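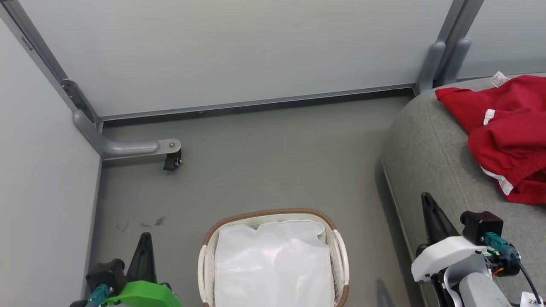 A white laundry basket on the floor beside a grey sofa, with a red garment on the seat.

The sofa is not a laundry surface

Most advice on household laundry deals with the machine: which cycle, which temperature, how much powder. Very little deals with the two metres between the basket and the nearest seat, and I would argue that more laundry goes wrong there than in the drum. My position is simple. Clothes should travel from the basket to a flat, hard surface, and upholstered furniture should be left out of the process entirely.

I have kept a record of my own laundry since October, in a four-person unit with one small washing machine and no separate laundry room. The record covers 90 loads and 3110 garments, socks counted singly. Of those garments, 1674 passed over the sofa at some stage, either waiting to be washed or waiting to be folded. The rest went from basket to machine, or from line to table. I do not claim that one household is a sample. I do claim that the difference was large enough to change how we arrange the room.

The first problem is mechanical. A seat cushion is soft and its front edge is rounded, so it has no working area in the sense that a table does. Fabric placed on it bunches. A jersey or a pair of shorts in a light synthetic knit, set down on a woven cover, will settle into folds and stay there, and smoothing it by hand only drags it against the upholstery. The same item on a table lies flat under one pass of the palm. Folding a T-shirt on our sofa took two or three attempts to get the sleeves square. At the table it took one.

The second problem is information. A basket tells you the state of its contents, provided the household keeps to a rule. Ours is that the white basket holds dirty clothes and the Gindier crate holds clean ones. A garment on the sofa has no state. Was it worn for an hour and put down? Is it washed and waiting for its drawer? Someone has to pick it up and smell it, and the usual outcome is that it gets washed again. Eleven of our 90 loads contained items that I am fairly sure were already clean. Water and power are part of that cost, and so is wear, particularly on contrast trim, which shows fading and pilling well before the body of the garment does.

The third problem is the care label. People assume that they will read it at the machine. In practice the label is read at the point of sorting, if at all, and sorting on a sofa is usually done leaning over, in poor light, with one hand. Labels are printed in very small text. A red garment with white stripes is the standard case where the label matters, as the colour can run into the trim if the wash is too warm. Sort it standing up, at bench height, under a lamp.

The common objection is that a basket on the floor is awkward and the sofa is right there. I accept the first half. A rigid plastic basket is a poor thing to work from when it is full. The load rises to the rim, the top layer hides everything below, and pulling out one item brings up three more. Perforated sides help with air but do nothing for access. The remedy is height. We put our basket on a low stand made by Dulberg, intended for shoes, and the bending stopped. A kitchen chair would do the same job for no money.

A second objection is that liners solve the problem. A bag inside the basket can be lifted out whole and carried to the machine, and it stops small items poking through the holes. I use one and recommend it. It does not help with sorting, though, and it introduces a fault of its own: the bag slumps inward as it empties, and the last few socks end up in its folds. Turn it inside out after every load. Mavent sells a liner with a stiff hoop sewn into the top, which reduces the slumping but makes the bag difficult to wash. The plain drawstring type from Chin is cheaper and has lasted us longer.

There is also the matter of the sofa. Grey upholstery is sold as forgiving, and it does hide dust well. It does not resist moisture. Damp sportswear left on a fabric seat overnight will pass its damp, and its smell, to the cushion, and a cushion takes a good deal more effort to clean than a pair of shorts. Our cover has been off twice since I began keeping the record. Both times the cause was a garment that somebody meant to move later.

What I propose is modest. Keep the basket within arm's reach of wherever people get changed, even if that is the living room. Raise it to knee height or above. Clear a section of table or bench, at least as wide as a folded bath towel is long, and sort there. If a garment is to be worn again before washing, give it a hook. We fitted four, one each, on the back of the hallway door, and the number of items on the sofa dropped within a fortnight.

It has not dropped to zero. Towels still land there, and I have not found an arrangement that deals with towels. They are too heavy for the hooks when wet, and the rail in the bathroom takes only two. I am testing a folding rack at present, but it blocks the balcony door when open, so the results so far are mixed.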